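Section 3. Comparing jaw sets on the hand-held units

3.1 Purpose

This section sets out the procedure for comparing the Senitz and Grisby jaw sets on the Prastero hand-held gripper. It applies to trials with garments and household linen. Rigid objects are covered in Section 4.

3.2 Before starting

1. Confirm that both units are fully charged and switched off.
2. Fit the first jaw set. Tighten the hex-socket screws evenly and check that the fingers meet along their full length.
3. Close the jaws on the gauge strip. The grip reading must settle at 80 on both units. Repeat the adjustment if the readings differ by more than 2.
4. Wipe the finger pads with a dry cloth. Solvents must not be used.

CAUTION: Keep fingers, sleeves and lanyards clear of the jaws whenever a unit is switched on.

NOTE: Jaw sets are to be replaced after 2,000 closures. Record the closure count on the trial sheet at each change.

3.3 Two-operator fabric trial

Fabric trials require one unit per operator. The first operator anchors the garment and the second lifts. Roles are exchanged once each jaw set has completed its series, and the same garments are used throughout.

5. Spread the cover sheet over the table and lay the garment on it.
6. The first operator closes the jaws on the garment and holds it down.
7. The second operator takes a corner and raises it until the cloth is under light tension.
8. Hold for the interval shown on the trial sheet, then release the raised corner first.
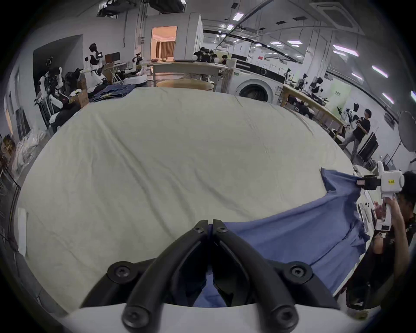 Tension between the two units is the principal measure in this trial and should be judged by the second operator. The raised unit should be brought to head height, with the corner of the blue garment pinched in its black jaw and the cloth taut back to the anchoring fingers. Wrinkles near the anchor are acceptable. Slippage at either jaw is to be recorded as a failed hold, whatever the condition of the cloth.

9. Enter the result before repositioning the garment.

Completed sheets are to be forwarded to Peadar Quinlan at the Moriarty office by Friday. Requests to vary the hold interval should be directed to the same office.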